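Sorting task, two baskets: how much should we vary the start layout?
Paewai Forum > Data collection > Manipulation

lholloway
Posted 2023-09-07

We are collecting teleoperated episodes for a pick-and-sort policy on a full-size humanoid. White desk, two wicker baskets, one category per basket. The operator gets a spoken instruction, the robot stands at the desk, and each object is one pick and one place. We have 2573 episodes so far, logged through Gratov, with fixed-camera and head-camera streams recorded together.

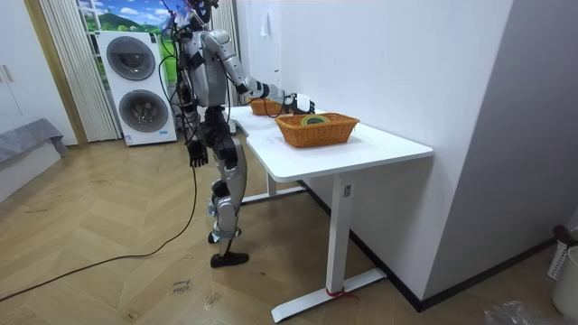 Fixed camera view, right arm over the desk, tape in the near basket.

The policy trains fine and replays nicely on layouts near the training ones. When I shift a basket by a hand's width, the place step degrades. My plan is to jitter basket position every episode. Ratree thinks that is the wrong variable. Opinions wanted before we burn another week of operator time.

Loretta Holloway

r_rattanakul
For the record, my objection is narrower than that. Jitter is fine. Jitter on every episode costs a reset, and resets are already the slowest part of our day. I would hold the layout for a block of 40, then move everything, including the robot's feet. The stance matters more than the baskets. If the robot always stands in the same spot, the shoulder joint alone tells the policy where the basket is and it can ignore the image.

gripperless
What is the failure exactly? Does it miss the basket, or does it hit the rim?

lholloway
Mostly the rim. The hand comes in low, the object touches the edge and drops outside. It happens more with round objects.

gripperless
Then I would look at approach height before layout. If your operators clear the rim by a small margin in the demos, any error in x or y turns into a collision. Ask them to lift higher for a few sessions and compare.

r_rattanakul
We tried that on the Florkesari set. Higher lifts made the episodes longer and the operators drifted back to the low path by the afternoon. It needs a check in the logging software, not a verbal instruction.

natoveo_dan
Separate question. How do you tell the policy which basket is which? If it is always fruit on the left, you have trained "yellow thing goes left" and the language input does nothing.

lholloway
Fair. The categories are written in marker on the tabletop, "fruits" by the left basket and "office supplies" by the right one as the head camera sees them. The writing was meant for the operators, so they don't swap sides halfway through a block.

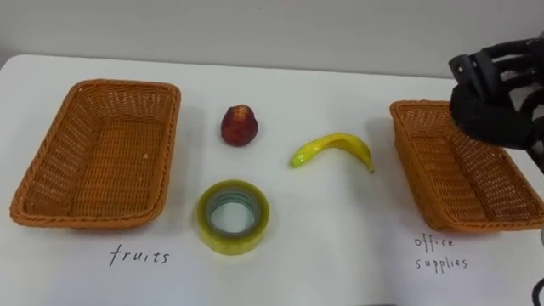 My concern with swapping is that the marker text is in view of the head camera. If we swap baskets and leave the text alone, the text contradicts the instruction. If we rewrite it each time, the policy may learn to read it, and the deployment desk will have no text.

natoveo_dan
So mask it, or wipe it and give the operators a card. 243 swapped episodes without text would tell you more than another thousand with it.

r_rattanakul
Agree on the swap. Disagree on masking, it leaves a patch that is just as good a cue as the letters.

gripperless
Two wicker baskets in the same color is also a choice. I would put in a different container for part of the set.

lholloway
Later. One variable at a time, or I can't read the results.

Plan for next week: wipe the labels, blocks of 40 with a new stance per block, sides swapped on every other block. I'll hold out 17 layouts for evaluation and leave lift height alone until the rim failures are counted separately. Ratree is writing the height check anyway.

r_rattanakul
It will only warn at first. I don't want it rejecting episodes until we agree on the threshold.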